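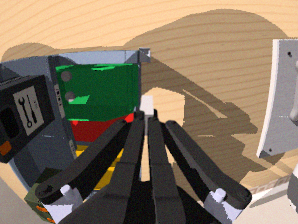
February 24, 2020

Nadar has spent the summer teaching a simulated arm to tidy a workbench, and this month the small team in Nellness put the first lot of practice runs up for anyone to download. There are 805 of them, every one steered by a person sitting at a desk with a hand controller and (we're told) a very large pot of tea.

The bench lives entirely inside a computer. It has a wooden top, an organizer with green, red and yellow bins, and a little white block that has to be picked up and put where the person at the controls decides it belongs. Simple enough to say! The controller takes a fair bit of getting used to, though, and most newcomers spend their first afternoon nudging the block along the table while the fingers close on nothing much at all.

The software is called Nimgate, and it keeps a record of each movement as the operator makes it, so that a learning program can study the whole lot later and have a go on its own. Ekby, the community workshop down the road, lent its members for the evening sessions that began in December, and some 622 of the runs were done by people who had never driven a robot before. The team was rather chuffed about that, as beginners tend to wander off course and then find their way back, and those recoveries are handy things for a program to learn from.

Shadows have been the favourite grumble. The lighting changes from one run to the next, and a dark patch across the timber can make it hard to judge how far down the fingertips have gone.

Nadar would like to reach 2000 runs before moving on to a real bench with real bins. Sessions at Ekby run for 2 hours, cost nothing, and are open to anyone who'd like a turn, with sign-up sheets at the workshop's front counter.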